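Call for participants: working group on handheld gripper practice

Jellitar is looking for up to eight people to help write a good-practice guide for recording everyday tasks with handheld grippers. The draft covers operator training, consent in private homes, rest breaks, and how packaging and food waste are handled during table-clearing work.

You should have at least 2 years of experience as an operator, reviewer or safety lead. We would especially like to hear from people who have worked in pairs at one table — the current draft says very little about that. No programming is needed.

The group meets online every second week, starting in April. Members read one section before each call and send written comments. There is a small fee per meeting.

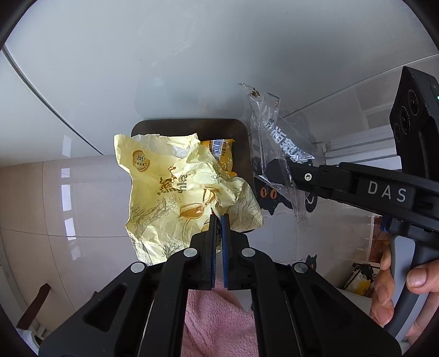 Comments are published with the draft under the member's name. If your employer has to approve this, please get that settled before you apply.

Send a one-page letter and a short résumé to Salamatu Asamoah, quoting reference 3797. Questions about the draft go to Yaw Frimpong.

Posted Thursday, March 30, 2023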